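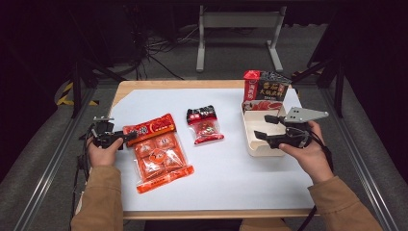 Hedlund, the contract packing company in Sornthorpe, has begun moving part of its kitting work to robots, and the people who used to pack those kits are now spending part of each shift showing the machines how the job is done. The work takes place at benches set up in a carpeted room next to the main packing hall. A worker holds a gripper in each hand and handles the goods with those in place of fingers. One bench was laid with white paper and three grocery items: a large orange-red bag, a small sachet and an opened cardboard box printed with tomatoes, with one gripper over the bag and the other above the box's empty tray. The recorded movements go to Nollier, the automation firm supplying the robots, which uses them to train the arms that will do the same packing in the hall.

The company packs mixed kits for grocery importers and online stores, mostly dry goods, sauces and hot pot seasonings. It employs 193 people at the Sornthorpe site. Of those, 22 have been trained to record at the benches so far, all of them from the kitting lines.

Recording shifts last 3 hours and are worked in place of regular line time, at the same hourly rate plus a small supplement. Workers sign up on a sheet by the time clock on Monday for the rest of the week. The company says the sheet has filled each week since the benches opened in October.

Kitting has been slow to automate at Hedlund. Cartons of one size have gone through a case packer for years, but the kits change from order to order, and soft packaging has caused trouble for every machine the plant has tried. Bags slump and sachets slide. An earlier trial with suction cups was dropped after the cups failed to hold on to wrinkled film.

The new arms use two-jaw grippers, and packers who have tried the handheld version say it takes some getting used to. Several said their first sessions were slower than they expected and that their forearms were sore afterward. Small flat packets are the hardest, according to one packer with many years on the line, who said she had to learn to come at them from the side and pinch a corner. Boxes are easier once they are open — the trick is to keep from pushing the tray across the table.

Others said they liked the change. The recording room is quieter than the hall, there is no belt setting the pace, and workers can stop between tasks. One man who moved over from the night shift said he had not been able to hold a conversation at work in years.

Less popular is the question of what happens when the recording is finished. Hedlund plans to put the first robot cells on one kitting line and to add a second line if the error rate stays low enough. The first line now takes 18 people per shift. The company has told staff that no one will be laid off as a result of the project and that the positions will be reduced through transfers to receiving, quality checks and cell tending. Cell tenders will clear jams, restock bins and take over by hand when an arm stops.

Worker representatives at the plant have asked for that promise in writing. They also want the bench supplement to carry over to the tending jobs, arguing that the people who taught the machines should not go back to base pay once the machines are running. Talks on both points are continuing. The company said it expects to have an answer on pay before the first cell goes live.

There is also some disagreement over the recordings. Packers asked early on whether the sessions would be used to rate their speed. Hedlund says they will not, and that supervisors have no access to the files. A notice to that effect has been posted in the break room. The representatives say they would like the same language added to the agreement with Nollier.

The Drasiveck plant, Hedlund's other site, is watching the project but has no benches yet. It packs mostly glass jars, and managers there have said they want to see how the arms deal with breakable goods before they commit to anything.

In Sornthorpe, the next group of packers starts bench training this month. They will begin with boxes and move on to bags — sachets come last. Workers who want to join can still add their names to the sheet, and those who try it and do not like it may return to their regular line at the end of the week.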